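Section 3. Setting Up the Steamer Pot and Steaming Buns

This section covers the electric pot with the steamer basket. It takes the place of the quick-start card from the carton, which promises "perfect buns every time" and then spends most of its space on a recipe for salmon. We have used the Rikance pot in the Pruvost teaching kitchen since August, and the steps below are what we do now. Where our steps and the card disagree, we say so. Where the card gives a safety warning, follow the card.

3.1 Before You Start

You need:
the base, with its cord
the steamer basket
the glass lid
a flat plate for the buns
a liquid measure
a dry towel and a pair of oven mitts

The card says no tools or preparation are needed. Wash the basket and the lid anyway. Ours came with a film on the metal that you could feel with a finger, and the first batch smelled of it.

3.2 Placing the Base

1. Choose a level table with a wall outlet close by. Keep the cord away from the front edge.

2. Pull the base forward so that steam will not rise straight up the wall or under a cabinet. The card asks for four inches of clearance. We would not trust four inches with painted plaster. Hajar Ashour measured hers at 20 inches and still wipes the wall afterward.

3. Turn the base so the control knob faces you and the two side handles point left and right. If you set it sideways you will be reaching across a hot pot to turn it off.

4. Check that the knob is at its lowest setting before you plug in. The knob sits low on the front and is easy to bump with a sleeve or a towel.

Caution: The side handles are short. They are for moving the empty, cold base. We do not consider them good handles for carrying a pot of hot water across a room, whatever the drawing on the card suggests.

3.3 First Run Without Food

The seller calls this step optional. Stavros Stojanović, who has set up more of these than the rest of us, skipped it once and threw out a tray of dumplings.

1. Fill the base with cold water to the fill line. If you can't find the fill line, use three cups.

2. Set the basket on top and press lightly on the rim. It should sit flat without rocking.

3. Put the lid on the basket and turn the knob to high.

4. Let it steam for 20 minutes with nothing inside.

5. Turn the knob down, unplug, and wait until the base is cool before pouring the water out. Rinse and dry all the parts.

Note: A faint warm-plastic smell on the first run went away for us by the second. If yours is strong, or is still there on the third run, send the pot back. We don't accept the "breaking in" explanation for a pot that costs this much.

3.4 Laying Out the Table

Most of the trouble people have with this pot comes from opening it too often and hunting for things while the steam escapes. Put everything down first.

1. Leave the base and basket in the middle of the table.

2. Lay the lid flat to the left, handle up. Don't lean it against the wall. Glass lids slide.

3. Put the plate of shaped buns to the right. Leave a gap between buns so that you can pick one up without dragging its neighbor along.

4. Keep the towel and mitts within reach, but off the plate and away from the knob.

If you are left-handed, swap the two sides. The pot doesn't care.

3.5 Loading the Basket

1. Check the holes in the basket floor. Dried dough in the holes blocks steam, and the buns over the blocked part come out gummy underneath. A wooden toothpick clears them.

2. Cut a square of parchment for each bun, slightly larger than the bun. The card claims the basket is naturally nonstick. We have tested this claim more times than it deserved. The raised dimples do lift the food a little, but soft dough sinks down between them.

3. Move the buns one at a time, lifting from the sides. Don't squeeze. A thumbprint in raw dough is still there after cooking.

4. Leave at least a finger's width between buns and the same distance from the wall of the basket. The photo on the carton shows seven buns packed edge to edge. Ours joined into one large bun when we tried it. Four medium buns is a sensible load.

5. Put the lid on, with the vent holes uncovered. Never plug the vents to "hold in flavor," a tip that comes up on the Fodus recipe pages and that we can find no good argument for.

3.6 Steaming

1. Turn the knob to high. Start timing when steam comes steadily out of the vents, not when you turn the knob.

2. Steam medium buns for 12 minutes. Filled buns need 15. The card says eight for both, and at eight ours were raw in the center.

3. Do not lift the lid to check. You can see enough through the glass until it fogs, and after that you will have to trust the clock.

4. Turn the knob all the way down and wait two minutes. Then tilt the lid away from your face and lift it off.

Caution: The basket and its rim are hot enough to burn. Use both mitts. Water collects under the lid and will run off the low side when you tilt it, so hold the towel there.

Note: The wait in step 4 is supposed to stop the buns from wrinkling. Hajar swears by it. Stavros has run batches with and without and sees no difference. We left it in because it is only two minutes and the basket needs to settle down anyway.

3.7 If Something Looks Wrong

No steam after ten minutes: Check the plug and then the knob. If there is too much water in the base, it will get there eventually.

Buns wet on top: Water is dripping from the lid. Wrap the lid in a thin towel with the ends folded up over the handle, keeping the vents clear and the cloth well away from the base.

Buns flat: Usually the dough, which stood too long before steaming. A Gotulov bread proofer will not fix this, though the leaflet in the carton would like you to buy one.

Pot turns itself off: It has boiled dry. Unplug it and let it cool for 30 minutes before adding water. Cold water in a hot, empty base can damage it.

3.8 Check Before Switching On

Go over the table one last time while everything is cold. The base should be steady, with the knob toward you and water inside. The basket should be seated on top, with the lid on one side, the buns on the other, and a clear space in front for your hands. Cut the parchment now if you haven't, and then go back to 3.5 and start loading.

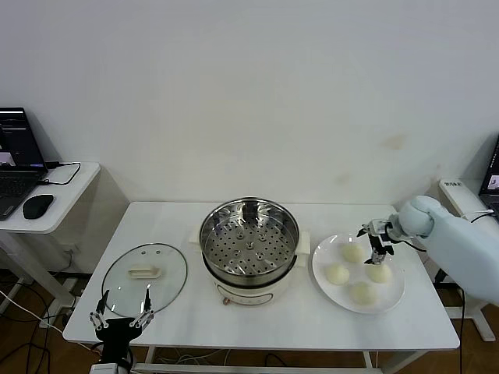
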